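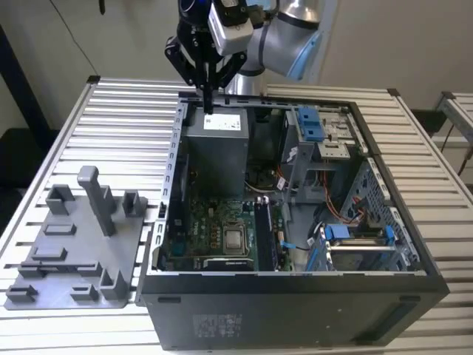 Memory in a course on reading and study means something narrower than it does in everyday talk. For these notes, working memory is the small amount of material you can hold and use at one moment, such as a phone number you are about to dial. Long-term memory is everything you have kept. Textbooks often borrow from computers to explain the split. In an opened desktop case like this one, the long black RAM module stands in its slot right beside the square silver processor, and working memory is usually compared to that part. The comparison helps for one week and then gets in the way. A RAM module has a fixed size, and what a person can hold depends on what the person already knows.

Home | Syllabus | Handouts | Reading List | Contact

Handout 3: Working Memory and Note-Taking
Posted in April by Laurinda Sampaio
41 comments

Terms to know before the next section

Span: how many items a person can repeat back in order.
Chunk: a group of items treated as one item. The letters F, B, I are three items to a child and one to most adults.
Load: how much a task asks of working memory while you do it.
Rehearsal: repeating material to yourself so it does not fade.

Chunking explains why experts seem to remember more. A chess player shown a real game position can rebuild most of it. Shown pieces placed at random, the same player does not do much better than a beginner. The groups the player knows are missing.
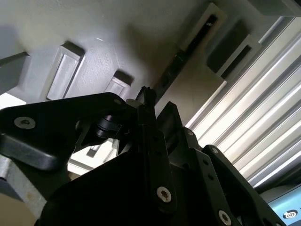 Note-taking adds load. You listen, choose, spell and write at the same time, and the speaker keeps going. Students who try to write every word often finish a lecture with full pages and little idea of the argument. Write less. Leave a wide left margin and use it the same evening for questions the notes should answer.

Abbreviations help only if they are already habits. Do not make up new ones during a lecture.

Reading: Dufour, chapter on span and chunking. Skip the appendix.

Written work: take notes on the recorded Utholm talk, once by hand and once typed, with a day between. Then write 400 words comparing the two sets. Attach both. Mackenzie Hawthorne's section turns in paper copies; everyone else uploads.

Questions about the recording go to Hernán Huaranga. Office hours start at 2:30 p.m.

Share (3) | Print | Next: Handout 4, Forgetting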